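Subject: Re: [cx-practice] Net score targets for the spring rollout
From: Thibault Tessier
To: cx-practice list

On a morning in March, Robles wrote:

> Folks, quick summary for those who missed the webinar. Skornitz is
> recommending that every touchpoint get its own "moment owner" and its
> own satisfaction target. They showed results from Tostia, where 837
> customers were surveyed after the change and scores went up by 16
> points. I think we should adopt this across all our member firms
> before summer. The keynote made a strong case that brands who don't
> "design the feeling" will lose out to brands who do. I'd like to hear
> objections now if there are any, otherwise I'll draft the guidance.

I have objections, so thanks for asking before the draft exists.

Let me start with the 16 points. I watched the recording twice, the second time with the slides open, and I can't find what the survey question was before the change. The slide says "experience score" for the first bar and "moment score" for the second. If those are the same question under two names, fine, somebody at Skornitz should say so. If they're different questions, the bars don't belong on the same chart and we shouldn't be quoting the gap to anyone.

Then there's who got asked. The 837 were customers who finished a purchase after the change. People who gave up halfway through, or who called to complain and never bought, were not in it as far as I can tell. I used to run surveys like that for a furniture chain and our numbers were wonderful. We were asking people on their way out of the store with a sofa.

I also went through the handout that came with the recording.

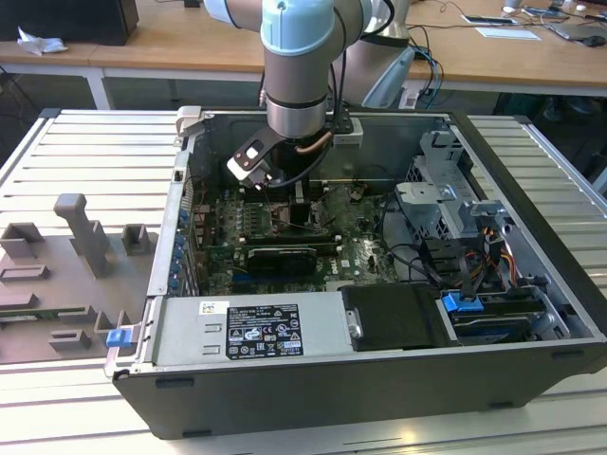
Open tower on the worktable, with the arm over the motherboard.

The part of the handout worth your time is the appendix, where Tostia's own people describe what they did. It is a lot less grand than the keynote. They rewrote the shipping emails so the delivery window came first. They let the phone staff issue small refunds without asking a supervisor. They took two screens out of the returns form. Any of those could have moved a score without a single moment owner being appointed, and all three went in during the same month as the new job titles. So which one did it? The handout gives the credit to the titles. I would bet on the refunds, but I can't prove that either, and I'm not trying to sell anyone a certification.

On cost: Robles, your note doesn't mention it and the keynote was pretty quiet too. The starter package is priced at 2000 per touchpoint. A small member firm might list a dozen touchpoints without trying hard. One of the worksheets encourages you to break "checkout" into separate pieces, and I notice that each piece then becomes a touchpoint.

I'll be fair about the second half of the broadcast. The section on handoffs was good. The point that customers remember having to repeat themselves matches everything I've seen in call logs, and it doesn't need a framework. You can look at your own transfers tomorrow.

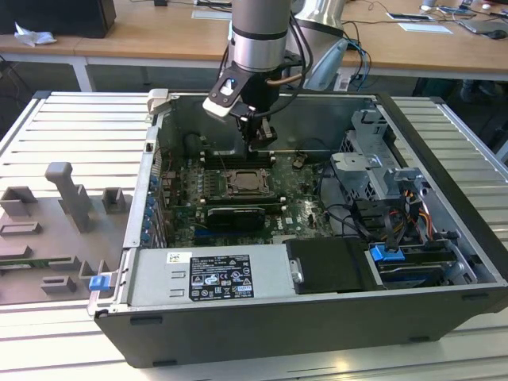 A two-fingered gripper above the memory slots.

Now the targets, which worry me more than the money does. If each touchpoint has an owner and each owner has a number, you get owners looking after their number. I've seen this up close. At Bostodine, when I was consulting there, the chat team had a satisfaction target and the phone team had another. Chat started passing every hard case over to phone before the survey could trigger. Chat's score hit 67, a record for them, and there was a cake. Phone's fell through the floor and their manager spent a quarter explaining herself. The customers with hard problems were worse off than before because they now had to tell the story twice – see the handoffs section above.

I raised this in the live Q&A. The answer was that "culture has to come first." Maybe so. But if the culture has to be right before the targets are safe, I'd like the guidance to say how a firm can tell, and what it should do if the culture isn't right. Otherwise we're handing people a tool with the warning label peeled off.

As for "design the feeling," I don't know what a member firm is supposed to do with that. Most of their customers want the thing they ordered, on the day they were told, and a person who picks up when it doesn't come.

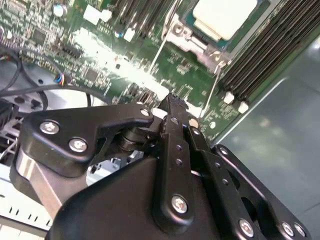 What I'd suggest in place of a full rollout is a trial with two or three firms who want it. Same survey question before and after, written down and posted to this list first. Include the people who didn't complete a purchase. Change one thing at a time, even though it's slow and everybody hates it. Keep the touchpoint scores away from anybody's bonus while it runs. If Skornitz is as confident as they sounded, they can hold the price until we have results – I'm happy to be the one who asks them.

Robles, could you also post the link to the raw Tostia figures if you have it? The one in the handout goes to a sign-up form. I filled it in and so far I've received a newsletter.

If others on the list have tried the moment owner setup, I'd like to hear from you, including if it went well. Replying off-list is fine if you can't name the client.

Thibault Tessier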